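Rarcombe Robot Club: your questions

I get asked the same things most weeks, so I've finally typed up my answers. If yours isn't covered, collar me at the door on Saturday!

Do I need to know any coding?

Nope. Most people start by copying a short program someone else has written, changing one number and seeing what the arm does. You'll pick it up quicker than you think (I was hopeless for a month).

How old do you have to be?

Eleven and up. There's no upper limit, and Aivar Kalniņš would be cross with me if there were, as he joined after he retired and now runs the beginners' table.

What are you all working on at the moment?

Block sorting. It's the main task for Zakau, our little end-of-term contest, and it sounds dead easy until you try it. Your program has to find the right block, pick it up and put it down where the task card says, without shoving its neighbours about. 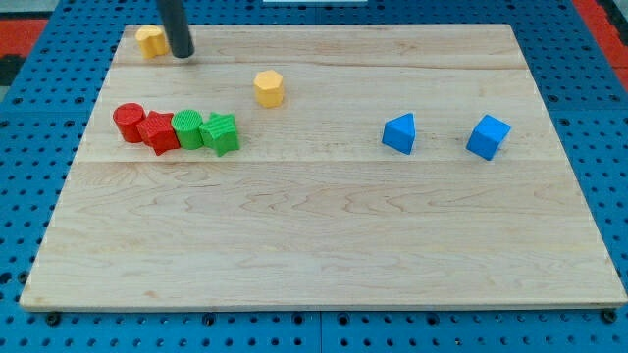
Cylinders and cubes are the friendly ones, and I'd begin with those. Stars are a pain, as the points never seem to be where you want them when you come to grip. Kyung-hwa Won has a nice trick of turning the gripper a bit before it goes down, so do ask her to show you.

How is Zakau scored?

You get points for each block in the right place and lose a few for knocking things over. The top score so far is 1,445, set by Sérgio Magalhães last year, and he does like to mention it. My own best is 589, so please don't be put off!

Can I enter on my own?

You can, but I'd go for a team of 2. One of you can watch the arm while the other fiddles with the code, and it's more fun having someone to groan with.

What if I break something?

Tell one of us and we'll sort it out. We print our own blocks, so a chipped one is no great loss. If the arm does something odd, press the stop button first and come and find me after.

Do I have to bring a laptop?

Bring one if you've got it. We have a few to lend, but they're slow to wake up and the good one goes early.

Can parents stay and watch?

Of course, and the kettle's usually on. Just keep mugs off the robot tables, please.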